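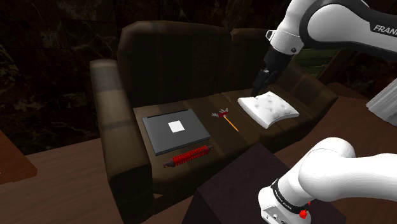

Réka Hegyi asked whether the leather had been cleaned before the conditioner went on, and with what.

Only a dry cloth. The sofa is a Kravets two-seater, dark brown, pigmented finish. I applied a wax-based conditioner on 13 February 2025 and the seats still feel tacky. Do I strip it or wait?

Ardalan Safavi
Strip it. Pigmented leather has a sealed topcoat, so wax stays on the surface and collects dust. Mix 10 ml of pH-neutral soap into a liter of lukewarm water, wring the cloth until it no longer drips, and work one cushion at a time. Wipe again with plain water and dry with a towel. Test under a cushion first – some topcoats lift. No vinegar, no saddle soap.

Widlow
had the same on a chair, left it a month, went away by itself mostly

Réka Hegyi
Waiting can work if the coat was thin. If a white cloth picks up residue after 70 strokes or so of light rubbing, there is too much on it. Keep the room heat moderate and skip the hair dryer – it softens the wax and pushes it into the seams. After that, a water-based conditioner twice a year is enough.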